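Notebook, March, household fuel spending by county

Reran the fuel share table with the new income file from Clanent. Of 2,083 counties in the input, 320 have no usable income figure and are left out for now. Janka Malý wants them filled from the neighboring county. I would rather leave them blank until we see how rural they are.

Fuel cost per household is still miles driven over fleet mpg, times average pump price. Median comes to $1,692 a year. Diesel pickups are counted at the gasoline price, which is wrong. Fix before the Lovano comparison.

14:20. Nine counties show a share above 100 percent. All have monthly income in the annual column. Corrected by hand, old values kept in column K. 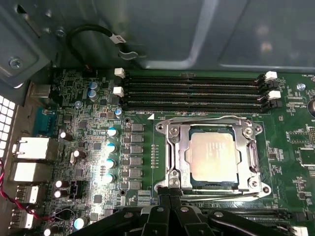

Page last changed: March, 16:45, V. Charvát

Second run matches the first except for the nine corrected rows. Commute distances for the Clostport area still come from the old survey. Ask Janka if the newer one includes carpools.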